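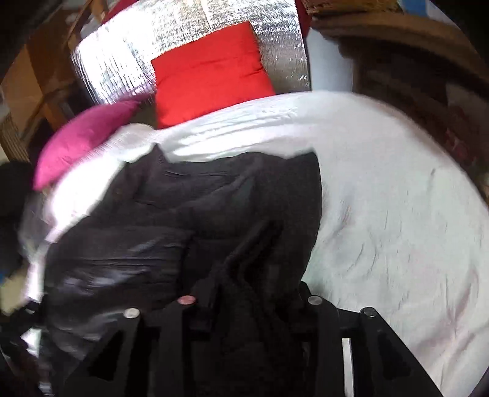 Skirel Questions Laundry Folding Claims, Publishes Its Own Numbers

Home » Newsroom » Household

JARNANCE - Skirel, the home care testing group, today released the results of its September review of clothes folding methods. The group set out to check a claim repeated on packaging, in magazines and in a great many videos: that a special way of folding will save the average household hours each month. After 3441 folds, Skirel is not convinced.

The review looked at four methods, among them the Kuvau fold, which has been promoted as the fastest way to deal with a pile of clean clothes on a bed. Testers worked at home, on their own beds, with their own laundry. Skirel did not use the pressed white T-shirts that appear in most demonstrations. It asked for the clothes people really wear, including dark, slippery and stretchy items that will not hold a crease.

The results were modest. On plain cotton shirts, the Kuvau fold was a little quicker than the way testers already folded. On soft black garments the advantage disappeared. Testers reported that they spent most of their time finding the shoulders, turning sleeves the right way out and flattening twisted fabric, and no folding method helps with any of that. The fold itself was the short part of the job.

Black clothing caused the most complaints. Seams and necklines are hard to find in dark fabric, especially in the evening, and several testers began folding an item only to discover it was inside out. Spreading a plain white sheet over the bed first made the outline of each piece easier to see. It also kept lint off the clothes, although testers with pets disagreed strongly on this point.

Skirel also looked at folding boards. Of the 1000 folds done with a board, 600 had to be straightened by hand afterward. The group does not recommend buying one for adult clothing.

"We keep hearing that folding is a skill problem," the group said in a statement. "Our testers already knew how to fold. What they had was a heap of laundry and not much time. A new method with a name does not make the heap smaller, and we would like to see some evidence before anyone is told that it does."

Skirel does offer limited advice. Shake each item once before laying it down. Sort the dark pieces out and do them in daylight. Leave gym wear and sleepwear unfolded if there is a drawer to put them in - the testers who did this reported no ill effects.

The full results, including the timing sheets, can be read at the Annan Street office in Jarnance, open every Wednesday from 10 a.m. Printed copies are free. A second review, on fitted sheets, is planned, and Skirel says its expectations are low.

Media requests should be sent to the Skirel press desk at the same address.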